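The First Ten Minutes
Notes from a first aid training season, for people who run small workplaces
By Chrysoula Pappas
2020-12-09

When I took my first course in workplace first aid, I was 26 and I believed it was mainly a matter of memory. You learn the steps, you pass the test, you put the certificate in a drawer. I have been teaching for many years now and I think differently, so I asked to spend a season visiting other trainers and watching how they work. 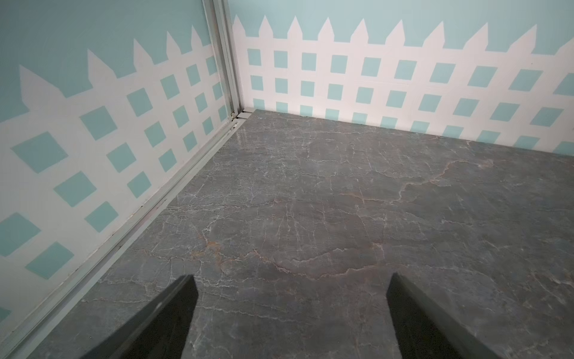
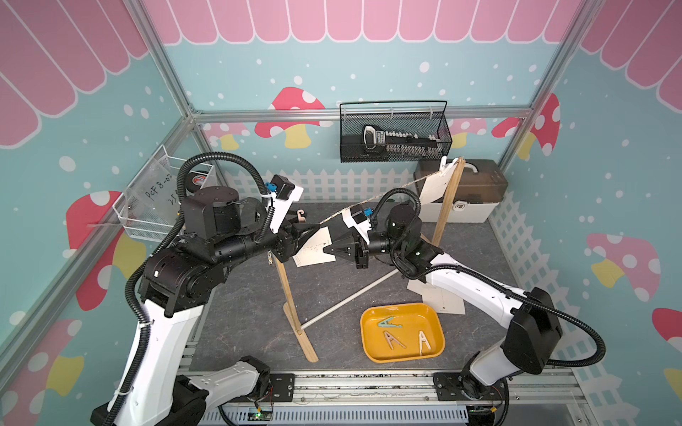
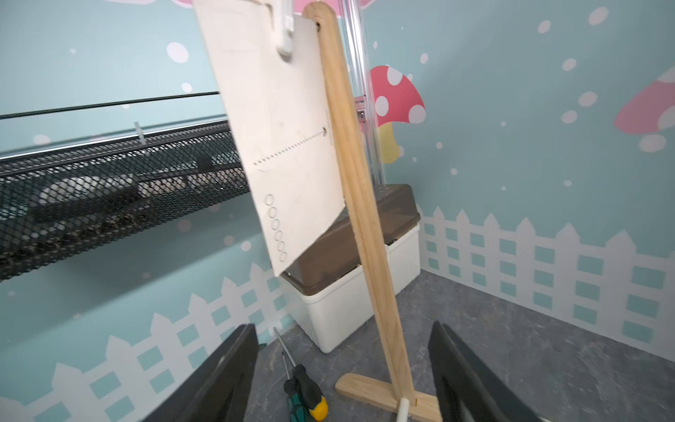
Most small workplaces begin with the same question, and it is about the box. How big should it be, what must be inside, where do we hang it? I understand why people ask this. A box can be bought and then the matter feels finished. But the place of the box says more than its contents, and the trainers I visited spend a long time on it. An adhesive hook, like the white plastic one that holds up the off-white panel with the dotted line of small holes, is fine for a light sheet such as the list of first aiders and their phone numbers. For the box itself I want a proper bracket and screws, at a height where a short person can reach it with one hand. The list should hang beside it. In many companies the list is in the office, the box is in the kitchen, and the accident is in the storeroom.

Lawal Isah teaches for Rullomier, a small training company that works mostly with warehouses and repair shops. His courses last 2 days and take no more than 16 people. He told me that he used to accept larger groups and stopped, for a simple reason. In a large group the quiet people never touch the manikin long enough to become tired. "If your arms did not hurt, you did not practice," he said to me during the lunch break. He lets each person do chest compressions until the quality drops, and only then the partner is allowed to take over. It is not comfortable to watch. Some people laugh from nerves in the beginning. After a while the room becomes silent except for the clicking of the manikins and Lawal counting.

I liked also how he teaches the emergency call. He does not ask people to repeat what they should say. He sits in the corridor with a phone and plays the dispatcher, and he asks the questions that a dispatcher asks. Which entrance? Is somebody waiting outside? Is the person breathing normally? One man in the group had worked in the same building for nine years and could not give the street address, because all deliveries go to the back gate, which is on another street. He wrote both addresses on his hand and later, I was told, on the wall beside the phone.

In Trindade I visited a bakery that had an accident in July. An apprentice put his forearm against an oven door. The burn was not large, but it was treated badly in the first minutes. Somebody put butter on it, and somebody else brought ice from the freezer. Ronaldo Miranda manages the bakery, and he spoke openly about that morning. All his staff had been trained, he said, but the training was in an office, with slides, and burns came at the end of the afternoon when everyone wanted to go home. Now the course is held in the bakery itself. They practice at the real sink. They learned that the tap for cool water was so stiff that a person with one injured arm could not open it, and they changed it. They also learned how long 20 minutes feels when you must stand and hold your arm under running water. Ronaldo keeps a kitchen timer on the shelf above.

The apprentice is well and still works there. He has a pale mark on the skin, and he showed it to me with some pride.

I want to say something about bleeding, since this part of the courses has changed most since I began. In my first years we spoke a lot about raising the arm or the leg and very little about pressure. Today the message is simpler: press firmly, directly on the wound, and do not keep lifting the cloth to look. Bindu Subramaniam, who was a nurse for a long time before she became a trainer, uses a sponge hidden under fabric and connected to a bag of colored water. When the pressure is right, the flow stops. When the student looks up to ask her if it is right, the pressure usually becomes weaker and the water comes again. She does not need to say anything. For workplaces with cutting machines she adds the tourniquet, and she makes every person put one on another person's leg, tight enough that they complain.

Bindu is strict about refresher courses. A certificate may be valid for years, she says, but hands forget in months. She goes back to her clients for a short session between the long ones, one hour, with no slides and no test. Her largest client, Kilthorpe, has 2,639 employees, and there the short sessions were difficult to arrange. The managers wanted to do them online. In the end they agreed that the knowledge part can be online and the practice must be in a room with a trainer. I think this is a fair solution, and for a small company it is much easier.

The last visit was to Nii Wumbei, who trains the staff at Destine, a chain of garden stores. He gave me the advice that I now repeat most. After every course he asks the owner to choose an ordinary working hour and, without warning, to put a manikin on the floor. He does not want it in the middle of the shop, where everyone would see it. He puts it behind the shelves with the compost, or in the staff toilet with the door closed. Then he starts his watch. In one store the first aider arrived quickly but the defibrillator stayed on the wall, as each person thought that another person had gone for it. So they decided on a sentence, and it is always the same: "You, in the name of this store, get the defibrillator and come back to me." The staff find it a little ridiculous. They all know it by heart.

If you are responsible for a small workplace, ask the trainer before you pay how many minutes each person will spend on the floor with a manikin. Ask if the course can be held in your own rooms. Read your accident book from the last years and send the trainer a summary, without names, so the practice is about your risks. And check the date on the defibrillator pads, which in two of the places I visited had already passed.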